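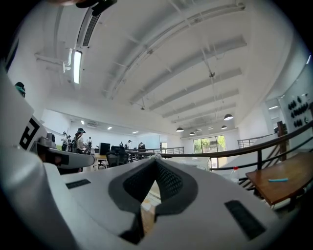

Put the long shelf on the window wall and the beams will throw shade on it all winter, was the first remark from the bench this morning, and I think it's right. So the plan changed before I had even opened the notebook!

24 Sep 2023
Workshop, Sunday, fitting-out day

I love this room more every time I come in. It's tall and white, the ceiling is all parallel beams, and sound goes up there and gets lost (in a nice way, you can run the sander and still hear the radio). The old Bredora unit was a basement, so I keep looking up.

Shelf: moved on paper to the door wall. Uprights are the Sindix ones from the old place. Checked them against the new spacing and they go straight in, no fresh holes in the brackets. Full run is 1,965 mm, which leaves a gap at the vise end just big enough for the broom. Very pleased with that.

Lights: tried the long one by itself, then everything together. With everything on, the glare on white paper is fierce from the stool but fine standing up. I'd like to try turning the big bench a quarter turn before we buy any shades. It takes 2 people and a blanket under the feet.

Overhead pipe: please don't hang anything off it, not even the extension reel. I want hooks on the wall, 19 of them if the Kongkaew box is still full. Haven't opened it yet.

Labels: started a new set for the drawers, big letters, black marker. The small screws finally have a home of their own and I keep opening that drawer to admire it.

Vent: a strip of tissue held up to it on a stick moved a fair bit at the low setting. Didn't try high. Want to repeat that with the door shut, and again in October when the heating comes on.

Still to do
Order from Arkano: felt pads, 9 m of edge strip, more wall plugs
Sweep behind the lumber rack
Find the other half of the stepladder bolts
Ask about the key for the side door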